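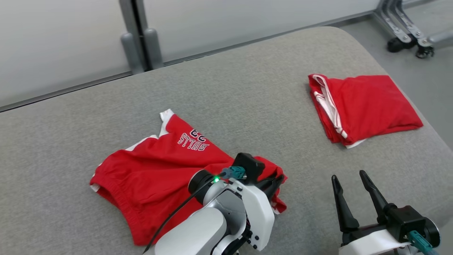
Chapter 7
Roughs, and Why Yours Are Too Tidy

Before you start
For this chapter you'll need a soft pencil, a biro you don't much like, a stack of cheap paper and the short text printed at the end of Chapter 6 (the one with the ferry). Leave the good sketchbook on the shelf. I mean it!

I was halfway through my second year of paid work before I understood what a rough was for. I'd been sending clients these lovely things, shaded and cross-hatched, with the eyelashes in, and then feeling wounded when they asked me to move somebody to the other side of the page. My first proper editor was Lorna Magbanua, at a walking magazine called Girkcombe, and after my third beautiful rough she rang me up and asked, quite kindly, whether I could possibly make them worse. I thought she was joking. She said that when a drawing looked finished she felt rude asking for changes, so she didn't ask, and then the page went to print with a problem on it that we'd both spotted.

I've thought about that phone call more than almost anything I was taught at college, and it's the reason this chapter comes before the one on finishing.

What we mean by a rough
People use the words loosely, so let me say how I'll use them in this book. You'll meet art directors who do it differently and you should just go along with them.

A thumbnail is tiny and private. It's smaller than a matchbox, it takes less than a minute, and it's there so you can find out where the big shapes go. You might do thirty of them. Most will be rubbish, and the first few will nearly always be the idea everybody else would have had as well.

A rough is bigger, and somebody else is going to look at it. It's drawn to the same proportions as the final piece, it shows what's happening and who's doing it, and it leaves room for the type. It can be scruffy, but it can't be vague. If there's a dog in the picture your client has to be able to tell it's a dog, and which way it's facing.

A colour rough is the same thing with flat colour dropped in. We'll leave those until Chapter 9.

Start with the words
Nearly every student I've taught picks up the pencil too soon (I still do it when I'm nervous). So read the text twice before you draw. On the first go, just read it as you'd read anything. On the second, underline whatever you can see in your head, and put a squiggle beside whatever the piece is really about. Those are hardly ever the same lines. In a short story about a man mending a boat, you'll underline the boat, the rope and the weather, and your squiggle will be next to a sentence about his brother.

Now look at the gap between the underlining and the squiggles. Somewhere in there is your picture. Drawing only the underlined bits gives you a caption with nothing to add, and drawing only the squiggles tends to give you a sad person looking out of a window. I have drawn a lot of sad people looking out of windows. I'd like you to skip that stage if you can. 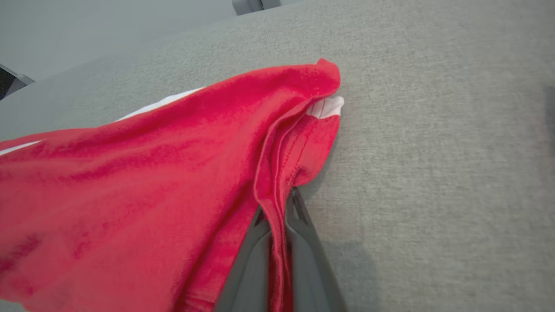 Photo: Aatos Vainio

The thumbnail hour
Rule up a sheet with boxes in the right proportions. It doesn't matter how neat they are, but the proportions do matter, and I've lost a whole evening to a lovely square idea for a tall thin space. Then set a timer for an hour and fill the sheet.

Some things I do when I get stuck, in no special order:

Move the horizon. Put it right at the top, then right at the bottom.
Draw it from where the least important person is standing.
Take out the main character altogether and see what's left.
Make one thing enormous.
Draw the minute before, then the minute after.
Squint, and fill in only the dark areas.

That last one deserves a bit more. Akash Kanaujia, who drew the Evar books, works out his whole composition in two tones before he lets himself draw a single outline, and when he visited our course he put a row of those little black-and-white blots up on the wall. You could tell every one of them apart from the far end of the room. He hadn't drawn a face or a hand anywhere. I went home and redid a job I'd already sent off, which did not make me popular.

Try it with your own sheet. Pin it up, walk away, make a cup of tea, come back in through the door and see which box pulls your eye. Mark it. Mark two more you like for reasons you can't explain yet. Those three are the ones to take on to roughs, and the rest can go in a folder. Please don't throw them out, as I've sold at least one discarded thumbnail to a completely different client years later.

How many to send
Three is a good number for most jobs. One looks like an ultimatum, and if you send eight you're asking the client to do your thinking for you. Raelene McKinnon, who commissions covers for Sarmiento, told me that if she gets more than four she picks the one in the top left and goes to lunch. I'm nearly sure she was teasing me.

Only ever send a rough you'd be happy to finish. There's a temptation to pad out the set with a feeble one so that your favourite looks good beside it, and I can promise you that the feeble one will be chosen. Mine was a hot-air balloon. I spent most of May painting that balloon.

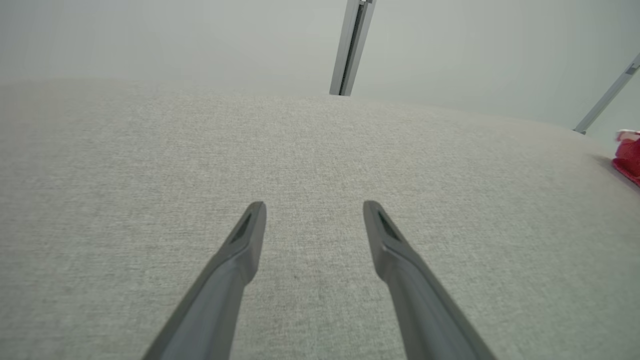 Put a line or two of writing with each rough as well, in ordinary words. "Girl on the harbour wall, seen from the water, title goes in the sky" is plenty. Leave out how you felt while you were drawing it. If there's something you know will change, say so: "lettering is a placeholder", "boat needs proper reference". It saves a whole round of emails.

What a change costs
Here's a job of mine, with the sums left in, so you can see why I go on about this. It was a 3,000-word feature for the Zernov quarterly, one full page and one small spot drawing. The fee for the spot was 300 pounds. I did my roughs on a Tuesday, and the editor asked for the figure in the spot to be older and sitting down. At rough stage that took me as long as it takes to eat a biscuit. If she'd asked once I'd inked it, I would have been starting again from nothing, and my agreement in those days didn't say a word about extra payment. Nowadays it does, and a redraw after approved roughs on a job that size is charged at 200 pounds. We'll go through the wording in Chapter 12.

So get a yes in writing. An email saying "go with B, please" is fine.

Exercise 7.1
Take the ferry text from Chapter 6 and do your two readings. Fill one sheet of thumbnails in an hour, for a tall page with the title in the top third. Choose three and draw them up as roughs, each in biro, with no rubbing out.

Exercise 7.2
Swap roughs with a partner. Without any help from the person who drew them, write down what you think is happening in each one. Swap back. Anything your partner got wrong is a thing to fix, however clear it seemed to you.

Exercise 7.3
Aileen Gatchalian's sketchbook pages are reproduced on the next spread, with her five roughs for a single book jacket. Pick the one you'd have approved and write her a short note asking for one change. Keep it polite and make it something she could act on without ringing you up.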